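搜索帖子 请输入关键词 搜索 高级搜索

花墙纸配小书架，书总往一边倒，怎么收拾才不乱
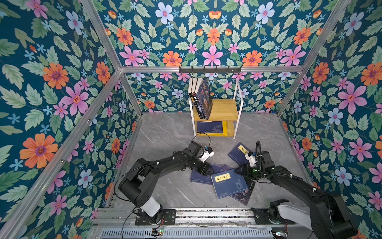

楼主 墙角的猫草

想请教一下小空间放书的问题。我弄了一个很小的阅读角，三面都贴了花墙纸，地面是浅灰的大理石纹。墙纸是我自己挑的，深青底子，橙花粉花都有，贴之前看样册觉得很喜欢，贴完以后发现东西稍微一多就显得乱。书架是两层的，白色金属架配浅色木板，靠后墙放。现在上层的书一直往左边歪，最右边那本深蓝封面的歪得更往外一点。下层暂时平放了两本，蓝的压着黄的。后墙上面那根横杆上装了一排黑色挂钩，六个小钩，现在还没想好挂什么。

主要三个问题：
一，书怎么立得住，我不想买很重的书挡。
二，挂钩到底用不用，挂了会不会更花。
三，下层平放还是竖放。

预算不高，墙纸不打算换，请不要劝我撕掉。

2楼 Oddur Vestergaard

先说书歪。书没塞满一层，自然会往空的那边倒。最省事的办法是把下层那两本也拿上去，塞得紧一点。再不行就在左端放个L形的薄铁片书挡，底板压在书下面，靠书自己的重量固定，不需要很重。我家用的是Hedegaard的，买了一对，用了好几年没变形。

挂钩我建议先空着。

3楼 纸箱与胶带

不同意楼上说塞紧。塞紧了抽书费劲，书脊上沿容易被抠坏，尤其是平装。我以前在旧书店帮过忙，店里教的是竖放的书要留出能伸进一根手指的余量，然后用书挡顶住。

下层平放没问题。大开本的、纸软的，平放反而对书好。别叠太高就行。

4楼 Villads Hafstein

墙纸这么花，架子上就别再添颜色了。楼主的书脊看着大多是黑的，夹一点白和橙，其实跟墙纸里的橙花还算搭。我会把黑的放一起，橙的集中到一头，不要散着插。

挂钩可以用，挂一样素的东西，比如一条浅灰的布袋，装耳机、眼镜、铅笔这些。六个钩只用一个。

5楼 墙角的猫草（楼主）

谢谢各位。按颜色排我试过一次，找书的时候很别扭，同一个系列被拆开了。现在是按作者放的，不太想改。

布袋这个主意可以，我有一个旧的米色帆布袋，洗洗拿来试试。

6楼 Leif Hjaltadóttir

按作者放是对的，书是拿来看的，按颜色排是给别人看的。

我倒是觉得楼主的问题在书架位置。靠后墙放，视线一进来就是花加书，两样东西抢。可以考虑把架子挪到左边或者右边的角上，贴着侧墙，后墙留一块整的花出来。反正架子小，挪一下几分钟的事，不好看再挪回来。

另外问一句，坐的地方准备放什么？垫子还是凳子？如果是垫子，架子靠角放伸手更近。

7楼 Villads Hafstein

回6楼，按颜色排也不全是给别人看的。我自己记书就是记颜色，记不住作者名。各人习惯不同，没必要说成对错。

8楼 Leif Hjaltadóttir

可以，收回“对”字。但楼主已经说了找书别扭，那对楼主来说就是不合适。

9楼 潮湿地区住户

提醒一个大家都没说的。墙纸后面如果是外墙，书不要贴着墙放，往前拉开一点缝。我这边二月返潮，书架紧贴墙纸放了一个冬天，挪开以后后面一片灰点，书的切口也有霉斑。后来墙纸那一块补了，花对不上，只好用架子再挡回去。

金属架的脚也要看看，受潮会生锈，锈印到地面上很难擦。我在四个脚下面垫了毛毡片，换过2次。

10楼 Gunnlaugur Hallgrímsson

毛毡吸水，返潮的地方垫毛毡反而不好，应该垫硅胶的。

11楼 潮湿地区住户

硅胶的我也用过，时间长了发黏，揭下来地上一圈印子。毛毡湿了就换，便宜。各有各的毛病吧。

12楼 墙角的猫草（楼主）

是内墙，隔壁是储物间，应该还好。不过拉开一点缝没什么坏处，晚上就弄。

坐的地方准备放垫子，圆的，已经下单了，灰色。

6楼说的挪位置我比较犹豫。挂钩在后墙上面，架子放中间的话，挂的东西正好在架子上方，拿起来顺手。挪到角上就不对称了。

13楼 Oddur Vestergaard

不对称没关系。不过挂在架子上方有个问题，袋子垂下来会挡住上层的书，抽书的时候要先拨开。你量一下钩子到书顶的距离，袋子加上带子不能比这个长。帆布袋带子一般都长，可能要打个结，或者挂到边上的钩。

14楼 纸箱与胶带

打结难看，不如换短带的。或者不挂袋子，挂一把小掸子，书顶上的灰隔几天掸一下。开放式书架灰很大，尤其是平放的那两本，上面那本的封面一周就能摸出灰来。

15楼 Severin Leitner

说一下书挡，我刚买过。Sotar有一款薄的，5毫米厚的木片夹着一块铁，浅木色，跟楼主的层板颜色应该接近，一对卖69。优点是不显眼，缺点是底板短，书高的话顶不住。普通小说开本没问题，画册不行。

Farker也有类似的，全铁的，白色，便宜一些，边有点割手，我拿砂纸磨了一下。

16楼 Villads Hafstein

69买两片木头有点贵了。找两块鹅卵石或者一个装了米的小布包都能顶住，颜色还随便选。

17楼 纸箱与胶带

米包千万别用，会招虫，虫子也吃书上的糨糊。装沙子可以，袋口缝严。

18楼 Severin Leitner

贵不贵看怎么用。我试过石头，书一多就推着走，层板是光面的，没有底板压着不行。

19楼 墙角的猫草（楼主）

晚上弄了一下，汇报情况。

下层那两本没动，还是平放。上层我全部取下来擦了一遍层板，重新立直，左边先用一个旧的铁书挡顶着，是以前装文件用的，找出来2个，只用了一个。目前是直的，不知道能撑几天。那本深蓝封面的开本比旁边的大一点，我怀疑就是它在推别的书，现在把它换到最左边靠着书挡。

架子往前拉了一指宽。帆布袋挂上去果然太长，挡住一半的书，又取下来了。挂钩先空着。

20楼 Leif Hjaltadóttir

大本的放书挡那一头是对的，高的靠边，矮的往中间走，整排比较稳。

垫子到了可以再试试挪角上，坐下来看和站着看效果差别挺大的。你现在可能一直是站着往下看，花都在眼前，坐下以后视线低，后墙上面那部分就不怎么注意了。

21楼 Gunnlaugur Hallgrímsson

墙纸下缘跟地面接的地方有没有收边？我那边用的是Rultura的墙纸，纸边在靠地的位置最先翘，拖地沾水就翘。没收边的话擦地用干布，别用湿拖把。

22楼 墙角的猫草（楼主）

我平时用干的平板拖，沾水倒是很少。翘边暂时没发现，回头沿着墙根看一圈。

垫子大约5天后到，到了先坐下试，再决定架子放哪。Sotar那个书挡我先放购物车里，等这个旧铁片不行了再买。

23楼 Oddur Vestergaard

旧铁片要是在层板上打滑，底下贴一小条双面胶或者防滑垫就行，抽屉里铺的那种，剪一块下来。

24楼 纸箱与胶带

双面胶别贴，以后撕下来会带掉木板表面。防滑垫可以。

25楼 墙角的猫草（楼主）

防滑垫厨房抽屉里有，剪了一块垫上了，推了推没有滑。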